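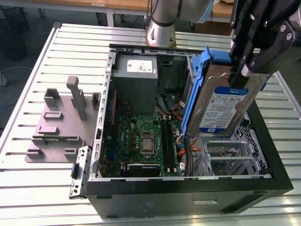 3.2 Drive mounting and access

The 702 desktop towers in the sample came from two sources, the Favley school district and the Galero office clearance, and were opened at the Vikura workshop between January and June. Sotomayor and Shetty did most of the disassembly. Holroyd kept the parts ledger, which had 3082 entries when the work closed. An entry is one removed part or one set of identical parts taken from the same slot, so a matched pair of memory modules is a single entry.

We sorted the machines by how the 3.5-inch hard disk was held in the case. In 431 of them the drive sat in a plastic caddy that slides into a metal cage and can be taken out by hand. In the rest the drive was screwed to the cage, to a swing-out bracket, or to the floor of the case. Where a machine had two drives mounted in different ways, it was classed by the mounting of the boot drive.

Figure 1 gives a typical layout for the caddy group. The tower is on its side with the side panel off, and a 1 TB drive in a blue caddy is above the right-hand part of the case, over the perforated drive cage. The power supply is at the top center of the interior, with the motherboard below it and the graphics card at the bottom of the board. Orange SATA cables curve near the right side of the board. We found the same general layout in many of the Favley machines, although the color of the caddy varied from one production year to the next and in a few cases within the same machine.

All towers were worked on lying flat, open side up. Early in the project some were opened standing, and in that position the power and data cables tended to fall back across the cage when they were unplugged. Laying the case down kept the cables where they had been left and put the screws of the bracket-mounted drives within reach of a short driver. The order of work was fixed: side panel, data cable, power cable, drive. Memory and expansion cards were taken out only after the drive had been tagged and set aside.

Caddies caused two kinds of trouble. The first was breakage. The side rails of older caddies had become stiff, and the release tabs could snap if both were not pressed together. A broken caddy was entered in the ledger as scrap and the drive was stored bare in an antistatic bag. The second was mixing. Caddies that look the same from the front may have locating pins at slightly different heights, and a drive returned to the wrong one will not seat fully in the cage. From March on, each caddy was given the same tag number as its machine, and the problem was not recorded again.

The drive label was copied by hand before any other handling. We recorded the capacity, the model line and the serial number as printed. Labels that could not be read in full were marked "partial" and checked a second time by Costa, who worked from the ledger and the drive together. The screw-mounted drives were harder to read in place, as the label often faced the cage wall.

Wiping and testing of the drives followed the Hauksdóttir procedure and are described in Section 3.3.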